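Chapter 4
Where Did the Afternoon Go? Keeping Track of Your Own Time

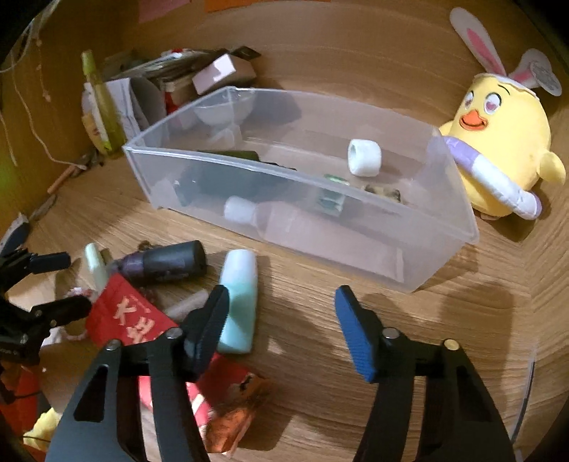 Why does a job we expect to finish in an hour so often eat up the whole afternoon? Mostly we remember the main task and forget the small stuff wrapped around it: finding the file, answering a message, starting over after a break.

I learned this the embarrassing way. When I was writing the first edition of this book, I promised my editor, Philomena Sarpong, a finished chapter by the end of September. I had it all worked out on the back of an envelope (I love an envelope plan!), and I was so sure of myself that I told her she could have it early. She got it 31 days late, and she was very nice about it, which made me feel worse.

So I started keeping a time log. Every time I switched from one thing to another, I wrote down the clock time and a word or two — "email," "reading," "lunch," "looking for stapler." At the end of the first week I had 247 entries. I'd have guessed half that. Page after page of tiny switches, and hardly a stretch of writing longer than 20 minutes.

Psychologists call our habit of guessing too low the planning fallacy, and we'll spend a good part of this chapter on it. You'll also meet two students, Yaneth Ccori and Eusebio Cáceres, who let me print their logs from the same busy week. Yaneth worked in long blocks and Eusebio in short ones, and I think you'll be surprised by who got more sleep.

Before you read on, please start a log of your own. Keep it for seven days, on paper or on your phone, and don't try to behave better than usual while you do it. Write the entries as they happen, even the silly ones. You'll need them for the first activity in Section 4.2, where we sort them into groups and compare them with the guesses you're going to make right now.

Take a fresh page and write down how many hours you think you'll spend this week on classes, chores, travel, and screens. Then fold it over and put it away until then.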